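I bought the Sturgate paper cups in October, after Carola Schwerdtfeger used up the last of our old ones rinsing brushes. They come in a sleeve of 100, or a box of 500 if you have somewhere to put it. I had nowhere to put it and bought the box.

They're decent cups. The rim is rolled tightly enough that you don't get that soggy seam on your lip halfway through a tea, and the sides don't buckle when you pick one up in a hurry. With coffee straight from the machine you'll want two, one inside the other, so the box is really half the size it says it is. Margarida Arruda uses three and calls it insulation.

Pulling a single cup off the stack is the weak point. They cling. You tug at one and get 4, and the spares go on the table because putting them back feels unhygienic, and by mid-afternoon people are drinking out of whichever is nearest.

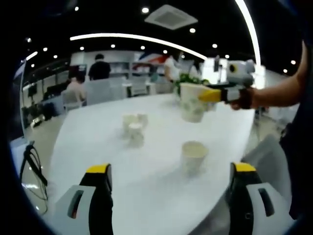

*Cups out on the long white table, the leafy green print held up just above the far part of it.*

The leafy ones are from Wandstead, left over from an earlier order, and I'd say they're prettier and slightly worse. Ours softened at the base if a drink was left standing for an hour. Jaime Correia likes them because he can tell which is his, a system that worked until Jaime Calado liked them too.

I did count the Sturgate box when it came, having been caught out before. It held 492. I wrote to the shop about the missing eight and was sent a voucher for stirrers.

Four stars for the cups, two for the stacking. I've reordered, in sleeves this time.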